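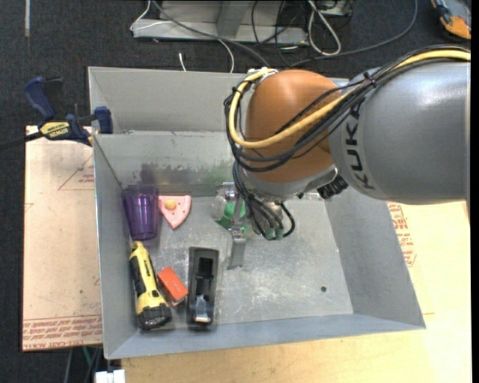

**Can I move one domain out of my reseller account without moving the rest?**

I have nine sites with Tinum and a client in Sutstead wants hers at another host. Her mailbox is 303 MB.

**Bhavana Thevar**

Make a full backup of that one cPanel account and send it to the new host. Most will restore it free. Change the nameservers after the restore — mail included — and leave the old account up for a few days.

**tsoukalas586**

Lower the TTL first. I forgot and had mail landing in both places.

**guest**

just ask support, they did mine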